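Tistia newsletter, January
Kitchen corner: does anyone need another insulated bottle?

Every winter the same advice comes round. Buy a good insulated bottle, carry it everywhere, and you will save money, drink more water and never pay for a lukewarm coffee again. I have heard it from coworkers, from two cousins and from the sign by the register at the Otmont housewares store. I have my doubts, and after clearing out my own cupboard this month I have more of them.

Start with the money. The bottle the store was pushing this season is called the Pan, and it costs 30 dollars. The one next to it, the Dendau, was marked at 80. As far as I could tell from the shelf, the extra 50 dollars bought a nicer lid and a carrying loop. The box for the Dendau promised hot drinks all day. All day starting when? With the lid opened how many times? The box had room for a drawing of a mountain but no room for that.

I asked the clerk what the difference was on the inside and was told the expensive one was "more premium." I went home and got out what I already had.

My cupboard test is simple and I make no claims for it beyond my own kitchen. I fill a bottle with water from the kettle, close it, leave it on the counter at 7 in the morning and pour a cup at noon. If I can drink it right away, the bottle is not doing much. If I have to wait, it is. An old hand-me-down with a dent in the side did as well as the newest one I own, and the newest one came with a leaflet.
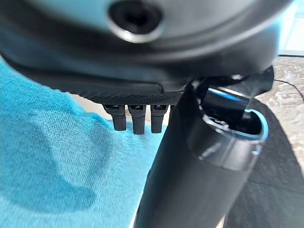

The other thing the ads leave out is the cleaning. A narrow mouth looks tidy on a shelf, but you try getting a dishcloth down there. Tablets work, I suppose, although I have had just as much luck with baking soda, hot water and a long brush left to do its job overnight. If the bottle still smells of last week's soup in the morning, check the lid. Pull out the seal if it comes out, wash it by itself, and let it dry before you put it back. Most of the bottles people bring to our swap table with a note saying "smells funny" have a perfectly decent body and a filthy seal.

I would also ignore the talk about finishes. Matte, glossy, powdered, whatever they call it next year – pick the one you can hold with a wet hand. Dark colors hide coffee drips and show every fingerprint. Light ones do the opposite. Neither keeps your tea warm.

As for drinking more water, I kept a tally on the fridge for 30 days. Some days I carried a bottle and some days I used a glass at the sink like my mother did. I could not see any difference worth writing down, except that I never left the glass on the bus.

So before you buy, go look in the back of the cupboard, behind the blender. If there is a bottle in there with its own lid, wash it properly and try it for a week. If it leaks, see if the seal is in backward, a mistake I have made more than once. And if it really is done for, the 30 dollar one is probably fine – I would still want to unscrew the lid in the store and have a look inside before paying for it.

The swap table will be out again at the Tistia hall next month, from 10 in the morning. Bottles are welcome, lids attached, please. Loose lids go in the basket by the door, where there is already quite a collection.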